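Notebook – shelf baskets and table, 5/5/20

Started late. The delivery from Tumby had been left at the wrong door and it took most of the first hour to get it up here and unpacked. Packing slip number 1657, kept in the blue folder with the others. Nothing broken. One basket had a rough bit of moulding inside a corner, which I took off with the small file.

Job for today was to settle how the baskets live on the raised shelf at the back of the table, and to give the tabletop its second coat of oil before that. The oil went on first thing in April and had dried patchy near the front edge, where people lean. I rubbed that part down with a fine pad, wiped it and put on a thin coat of the Dullidix. Tin says leave it overnight. I had done the wood the evening before, so it was fine to work on by the time the boxes were open. The smell has gone. Colour is still light, a shade warmer than it was. Don't use the thicker stuff from the Ngata tin on this table – it goes tacky and picks up fluff from the carpet tiles.

Shelf next. The black stand had been wobbling on its thin legs, so I took the board off, tightened every screw underneath and put it back. One screw had been going round and round without biting. Packed the hole with a sliver of matchstick and glue and it holds now. Should really be a longer screw. None the right length in the drawer, so it's on the order list.

Measured the baskets across the rim and tried them on the shelf long side to the front, then short side to the front. Long side looks neater from the door but leaves no room for fingers between them, and you end up pulling two down to get one. Settled on a gap of 44 mm between neighbours. Cut a scrap of pine to that width as a spacer so that nobody has to get the rule out each time. It hangs on the nail by the light switch.

Order along the shelf is orange, black, red, going left to right. We had it the other way about for a week and people kept mixing up the black one with the bin for offcuts. In the middle it seems to be left alone. I did think about labels on the fronts, but the rims have the slots in them and tape won't sit flat there. Colour will do.
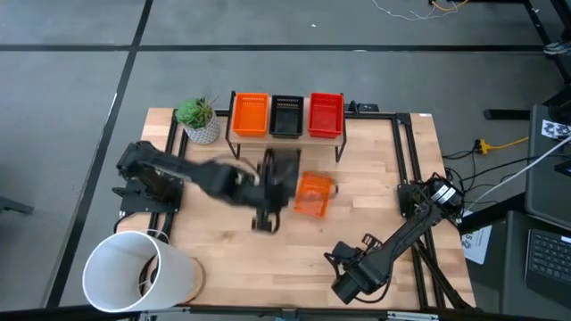
Worked through the rest of the afternoon on what goes in each. Orange is for things in use this week, black for spares, red for anything waiting to be mended. The second orange basket belongs on the table and not on the shelf. If it goes up there the row gets too tight and the end one hangs over. When it's finished with, it should go back in the cupboard with its lid.

Weight test: put 69 of the old brass fittings in a basket and left it on the shelf over lunch. No sag in the board that I could find with the straight edge. Took them out again and put them back in their jar. The basket base had bowed a little under them and came back flat within the hour. I wouldn't store metal in these for long. The sturdier Rurkon ones would take it, but they are deeper and would stick out past the front of the shelf.

The succulent has gone to the back left corner, beside the shelf. It was on the windowsill and getting knocked every time the blind came down. It gets less light there and we'll see how it likes it. Water it sparingly, and lift the pot over to the sink to do it. I don't want a ring on the new oil. The white pot has no saucer that fits – I tried 3 from the kitchen and all of them were too small.

Carpet tiles: vacuumed under and round the table. There was old sawdust in the seams, so I went along them with the stiff brush first. One tile near the door is lifting at a corner and wants a dab of adhesive.

Left to do

Longer screw for the shelf stand, and a couple to spare.
Felt pads under the stand legs before they mark the wood.
Write up the colours on a card and pin it inside the cupboard door.
Look at the oil again in a fortnight, front edge especially.
Ask Tumby whether they still do the lids, as we are one short.

Tools back on the wall, rags laid flat outside to dry. Locked up at the usual time.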